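Stilliveck sorting trial
Progress report to the Bozkurt fund, second period
Covers spending to the end of July and plans for the next purchase round

Where the money stands

The equipment line is underspent and we would like it to stay that way for now. The original plan had us ordering a second arm in this period. We have not ordered it. The Erico quote is still open and the price is fair, but a second arm would double our output only if the first one were busy, and it spends too much of the working day waiting for someone to reset the bin.

Small items came to 400 pounds, mostly clamps, cable and tape. None of this was in the first budget. It should have been, and the next one has a line for it.

What the supplier told us

Bokis have offered us their upgraded gripper at 2000 pounds, fitting included. Their case is that it will handle "general household goods" without changes to the set-up. We asked what had been tested and were sent a list of boxes and tins. Our own mix is more awkward: soft toys, hard toys with thin legs and tails, bottles with trigger heads, cups that roll. A gripper that does well on tins tells us very little, and we have said so to Bokis in writing.

They have agreed to lend us one for two weeks. We will not commit any of the fund's money before that loan is finished and we have looked at the results ourselves. If they withdraw the offer in the meantime, so be it.

The bin

The divided metal bin stays. We looked at replacing it with a purpose-made one and could not see what the extra cost would buy. The divider is held on with two orange-handled spring clamps, one at each end, and can be moved or taken out in a minute or so. Its coating is flaking and the floor is well scratched. A new panel is cheap and will go on the next order.

What we have doubts about

The forecast in our first application assumed the trial would pay for itself in its second year. We no longer think that figure is safe. It left out staff time for resets and treated the service contract as optional, and having read the warranty terms we don't believe it is. A revised forecast will come with the next report. Expect it to look worse.

Requests

We ask the fund to let us carry the second-arm money forward - unspent and still earmarked - until the gripper loan is over. We also ask to move a small part of it to spares and consumables. No new money is requested.

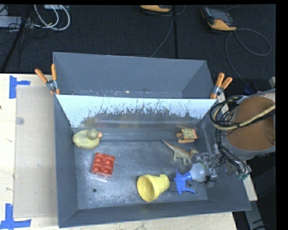

If the fund would prefer the second-arm money returned now and applied for again later, we can work with that too, but we would need to tell Erico before their quote runs out.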